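Hasto small parts set, README

version notes January 2018, replaces the one that was in the Starkance folder. Read the rules bit before you add anything. Most of the cleanup so far came from people skipping it.

What's in it

413 episodes total, 272 in train, the rest held out or waiting on review. Hand-held gripper, one operator at a time, camera on the tool. Tasks are open lid, close lid, pick up small part, put small part in compartment. Two sites, Trirndale and Ocampo. Site is in the metadata, not in the file name any more. If you have scripts that parse the file name they will break, sorry.

Rules for recording

Start with fingers fully open and clear of the object. Hold still for a beat, then move. Episodes that start already in contact get rejected, no exceptions, we tried keeping them and it made a mess of the start labels.

One task per episode. Opening the lid and then picking something out is two episodes. Stop in between, back off, start again.

Lid state goes in the log before you start. Open, closed, or partway. Don't guess it afterwards from the video, clear plastic is hard to read and two labelers will give you two anwsers.

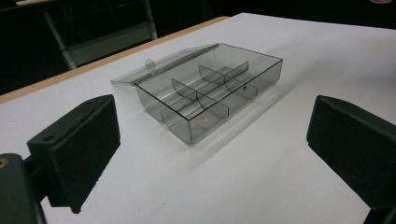

Write down what is in the box too, by compartment. Count compartments from the hinge side, left to right, then the front row. Small stuff counts. If you see a crumb or a bit of packing and you don't know what it is, log it as "unknown small" and leave it. Don't fish it out halfway through a batch, the log won't match after that.

Lights stay as they are for the whole batch. Changing them moves the reflections on the rims and we had to throw out 23 episodes in May for that.

Wipe the finger pads between batches. Check the mount screws at the same time. A loose pad looks fine on video and the grip width numbers go bad.

Max 30 episodes per operator per sitting, then swap. People get sloppy at the end and start rushing the approach.

People and privacy

No faces, no badges, no screens with anything readable. Hands are OK. Anyone standing near the table has to be told recording is on. If somebody walks in, stop, mark the episode, redo it. Don't crop or blur it yourself, send it to review as is.

Labels

Start, first contact, release, end. First contact is when either finger touches, not both. Failed attempts are kept and marked fail, please do not delete them. Retries get a new number.

Known problems

- grip width missing on part of the Ocampo episodes, field is blank, not zero
- lid state "partway" was used differently at the two sites, treat with care
- a few timestamps are in local time, fix is comming
- compartment numbers in the old Starkance log run the other way round

Changes

Add a line to the changelog when you touch anything, even a typo. Held out episodes don't move to train, ask first.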